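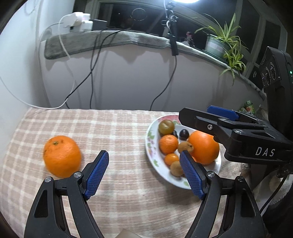 Grade the Log, Skip the Demo

Student gripper projects at Samley are still graded on a live demo. I think that is a mistake. A demo is one attempt, and fruit varies too much for one attempt to mean anything. An orange gives the finger pads a wide, dimpled surface. A plum is smaller and its skin marks easily.

Védís Toft's group logged 629 grasps last term, failures included, with the fruit type on every line. I would grade that file. Dirk De Smet objects that logs are dull to read. They are, and he should read them anyway.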